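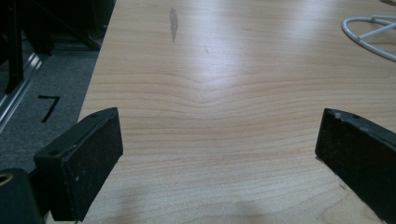

Fig. 1. Wood grain on a pale tabletop, under strong light.

WEEK 14: READING CONTOUR LINES
Introduction to Maps and Landscape. Instructor: Maribeth Ambrosio

Grain lines and contour lines have nothing to do with each other, but your eye treats them the same way, and for this week that is good enough. Find the place near the middle where the lines dip into a soft V. On a map you would want to know whether that was a valley or a spur before you walked down it.

1. What a contour is
A contour joins points of equal height. Walk along one and you neither climb nor descend, though you may well get wet. Contours do not cross. If yours cross, you have drawn an overhang or you were on your phone.

2. The interval
On the Stundale sheet the interval is 2 meters. On the Skilach sheet it is 100 feet, so a cliff tall enough to ruin your whole weekend can sit between two lines and never show up. Read the margin first. Every year someone tells me the Skilach country looks "pretty flat."

3. Spacing
Lines close together: steep. Lines far apart: gentle. Evenly spaced: a steady slope. Close at the top and wide at the bottom is a concave slope, and from the foot of it you can usually see the summit, for whatever comfort that brings.

4. Vs and Us
Where contours cross a stream they bend into a V, and the V points upstream. Spurs make bends that point downhill. Last term half the class had the Jondbridge river flowing up into the hills. Check the numbers on either side of the bend and you won't join them.

5. Closed loops
A closed loop is a hilltop unless it has small ticks on the inside, in which case it is a hole. The difference matters more in August, when we go and stand in one.

6. Drawing a profile
Lay a strip of paper between your two points. Mark each contour where it meets the edge and write its height beside the mark. Carry the marks down to your graph and join them with a smooth curve, not a staircase. Keep vertical exaggeration modest. Virgilio Policarpio's profile of a 400-foot hill is still on the office door and resembles the Alps.

For next time
Read the Mangubat chapter on slope, including the boring part about units. Draw one profile across the Stundale sheet, from the church to the quarry. Pencil only. Hand it to Shadi Nimri by December 10, 2018, before class. Under the door at midnight counts as late.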